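Tolonel: Winter Roads review

Posted March 31, 2026
Reviewed by Sanaa Mahrous
Played on: PC, mouse and keyboard, then a controller for the last stretch

I have 97 hours in Tolonel as I write this, and I should say up front that I was a fan of the base game well before this expansion came out, so please take my enthusiasm with whatever amount of salt you like. I played the original through twice, once as a spear fighter and once as a very bad archer, and I still hum the tavern music when I do the dishes. Winter Roads is the first big add-on, and it brings a new region called Jallutdale, a reworked fighting system, a caravan you can own and lose, and snow. So much snow!

The short version is that I love it, with a couple of grumbles about the stamina changes and one serious grumble about the save system. The long version is below (sorry, I do go on).

Getting started

You need a character who has finished the harbor chapter before the road north opens. If you don't have one, the game offers you a ready-made hero with decent gear and 522 silver in her purse, and I thought that was generous until I saw what a mule costs in Jallutdale. I brought my old spear fighter along instead. She arrived in the snow wearing summer boots, and the first hour was mostly me running between campfires and swearing at wolves.
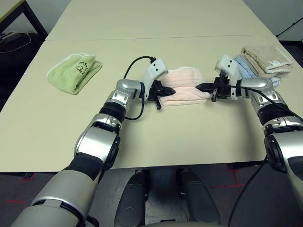
Combat

Blocking used to be a matter of holding the button and waiting. Now your guard has a direction and it tires, and if you let it drop you really feel the next hit. I was grumpy about this for an evening. Then I fought three bandits on a frozen bridge, turned each blow at the last moment, and had the best fight I've had in this game, so I take most of the grumpiness back.

Spears came out of it very well. The thrust is a touch slower and it reaches exactly as far as it looks like it should, and you can brace against a charging horse, something people on the forum had been begging for. Two-handed axes are in a sadder place. The swing eats so much stamina that after two misses you're standing there puffing while a man with a dagger takes his time. My friend Brândușa Ilie plays nothing but axes and she has gone back to the old region until there's a patch. I tried her build for a weekend and I can't blame her.

Archery is still not for me, but the arrows drift in the wind now, and the little scarf on your character shows you which way it's blowing. Lovely touch.

The caravan

I expected to ignore this part and it ate most of my time. You hire guards, load up salt and furs, pick a road and go along for the ride. There are 13 roads in all, and the shorter ones are nearly always the worse idea. My first caravan was called Osow (the game lets you name it, and I let my niece choose) and it went into a ravine with everything I owned on board. My second is doing fine, thank you.

The guards talk to each other as you travel, and their chatter changes with who you've hired. There's an old cook named Ursu who starts out refusing to share a fire with anyone, and I kept him on long after his knees had made him useless in a fight. Pay him through the winter. I won't say more than that.
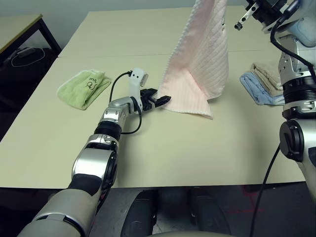

Performance and saves

On high settings I held 70 frames per second nearly everywhere, with dips in the big market when the snow is really coming down. Turning the snow detail down one notch cured it and I honestly couldn't see a difference. Loading is quick. I had two crashes, both while switching from mouse to controller in the middle of the game, so do that from the main menu.

Now for the serious grumble. The expansion only saves when you sleep or reach a town, and some of those roads are long. I lost most of an evening to one of those crashes. A save-and-quit option would fix it completely, and the base game has one, so I can't work out why it went missing up here.

Should you buy it?

If you enjoyed the base game at all, yes, and I'd start with a spear or a sword and leave the axes for later. If you bounced off the slow pace the first time, the snow won't change your mind, as you spend even more time walking beside mules. Newcomers should get the original first and wait for a sale on this one.

Score: 8 out of 10, and I'd happily add a half when save-and-quit comes back. I hear there's a patch planned for June, and I'll update this page after I've played it.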